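Drolloda Greifplanung: Häufige Fragen

Stand: November. Gilt für Drolloda ab Version 2. Fragen, die hier fehlen, bitte über das Ticketsystem an das Team von Siiri Ahonen.

Was macht Drolloda?
Drolloda berechnet aus den Bilddaten einer Handkamera Greifposen und übergibt sie an die Bahnplanung. Die Software enthält drei Module: Segmentierung, Posenbewertung und Ausführungsüberwachung. Einen eigenen Reglertakt hat Drolloda nicht, die Gelenkregelung bleibt in der Steuerung des Arms.

Brauche ich einen echten Roboter zum Testen?
Nein. Alle Module laufen auch gegen die mitgelieferte Simulation Dilelow. Die Schnittstellen sind identisch, umgeschaltet wird mit dem Parameter quelle in der Startdatei. Mitgeliefert werden 3.863 Szenen, davon sind 3.000 für das Training der Segmentierung vorgesehen. Der Rest dient der Auswertung und sollte nicht ins Training übernommen werden.

Kann ich eigene Szenen anlegen?
Ja, mit dem Szeneneditor von Dilelow oder direkt als Textdatei. Objekte werden mit Lage, Masse und Reibwert eingetragen. Fehlt der Reibwert, nimmt der Editor den Standardwert und schreibt eine Warnung ins Protokoll.

Warum ist das Kamerabild so stark gekrümmt?
Dilelow rendert die Handkamera mit einem Fischaugenmodell. Die Segmentierung arbeitet auf dem unkorrigierten Bild, erst die Posenbewertung rechnet mit der Kalibrierung in Raumkoordinaten um. Wer das Bild vorher entzerrt, muss die Segmentierung neu trainieren.

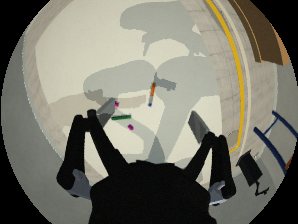
Die Segmentierung liefert für jedes Objekt eine Maske und einen Vertrauenswert. Masken unter dem Schwellwert werden verworfen, der Wert steht in der Datei maske.cfg. Schwierig sind Schatten, die der Roboter selbst auf die Arbeitsfläche wirft. Der orange Stift mit der blauen Kappe liegt mitten in so einem Schatten, und rechts an seinem oberen Teil schließt ein dunkelgrauer Streifen an, der nicht zur Maske gehören darf. Wird er mitgenommen, verschiebt sich der berechnete Schwerpunkt zur Seite. In solchen Fällen zuerst die Option schattenfilter einschalten und erst danach am Schwellwert drehen.

In welcher Reihenfolge werden die Objekte gegriffen?
Nach Bewertung, die beste Pose zuerst. Eine feste Reihenfolge lässt sich über eine Prioritätenliste vorgeben. Der Planer prüft vor jedem Griff, ob die geöffneten Finger ein Nachbarobjekt berühren würden, und stellt die Pose dann zurück.

Der Planer meldet Fehler 11. Was bedeutet das?
Für keine der bewerteten Posen wurde eine kollisionsfreie Bahn gefunden. Meist ist der Sicherheitsabstand zu groß eingestellt oder das Greifermodell passt nicht zum montierten Greifer.

Welche Greifer werden unterstützt?
Zweifingergreifer mit parallelen oder gelenkig geführten Backen. Für Sauggreifer gibt es einen Entwurf von Mohit Joshi, der noch nicht freigegeben ist.

Wo liegen die Protokolle?
Im Unterordner log des Projekts. Für Supportanfragen bitte die komplette Sitzung packen und die Startdatei beilegen. Lizenzfragen beantwortet Sumathi Marar bei Gramton.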